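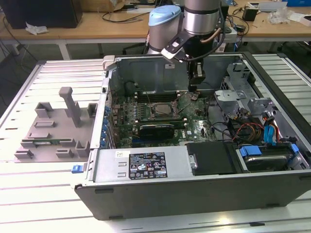
The arm above an open Dell tower at the Plorkadholm student workshop.

20 Dec 2021
By the Faculty Adviser, Plorkadholm Robotics Club

Student robotics in this region is judged largely by what can be seen from the back row of a gymnasium. Machines throw balls, climb ramps and push one another out of painted circles. These events have merit, and the Plorkadholm club has entered the Lovgate meet for six years. It is my view, however, that a school with limited bench time should spend more of it on slow, exact work, and that the handling of used computers is the best such work available to us.

The club's present project, which the students have named Kokimo, asks a robot arm to service desktop computers at the level of the processor and its socket. The assignment sounds modest. A socket of this type has over 2000 contacts, and a processor must be lowered onto them square and level. A student who has programmed an arm to drive across a gymnasium floor may be careless by half an inch and still score. No such allowance exists here.

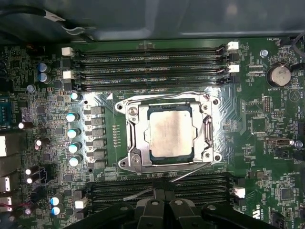 The objection most often put to me is that the work is dull to watch and discouraging to learn. Parents who attended our open evening in February saw two students spend the greater part of an hour adjusting the height of a gripper. I accept the first half of the complaint. As to the second, the club's log for the term now holds 127 entries, most of them written by students who had never before kept a record of anything they were not graded on. They note the approach angle, the grip width and what they intend to change next. Several entries are a single line. A few run to two pages and include drawings.

A second objection concerns cost. The computers are retired office machines, released to us by Briem at no charge, and damage to one of them is a matter for the log and nothing more. Competition kits, by contrast, must be purchased again whenever the rules are revised.

There is also the question of what students will meet after they leave us. Repair and recovery of electronics will need people who understand both the board and the machine that reaches into it. Few competitions teach the first at all. I would ask the Lovgate organizers to consider a bench category at the next meet, scored on accuracy and on the written record, with no time limit shorter than an afternoon. Our club would enter it, and would gladly share its fixture drawings with any school that wished to do the same. 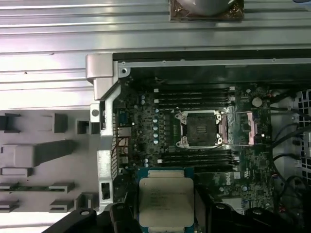

A processor held in the gripper over the board, with the socket open behind it.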